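Cerkatness (robot learning method)

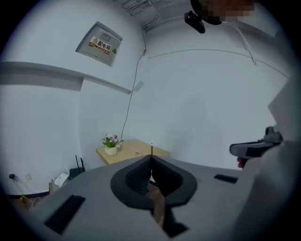
View from a hand-held gripper in a small room, with a wooden table in the corner.

Cerkatness is a method for teaching robot arms to handle household objects from recordings made by people. A person carries a gripper fitted with a camera and does the task by hand, and the recordings are then used to train a control policy. It was developed by Tharun Iyer and Keerthana Achari as part of the Varnex project.

The method works out the path of the gripper from fixed features of the room, such as corners and furniture. Recordings in which the path is lost for too long are thrown out before training.

In the first published test, 737 recordings were collected in three rooms. The trained arm was given 200 trials at placing a cup on a table and completed 98 of them. Most failures came at the moment of release – the cup tipped as the fingers opened. A later version by Shanthi Biswas added a slower opening movement.

See also: Imitation learning; Robot end effector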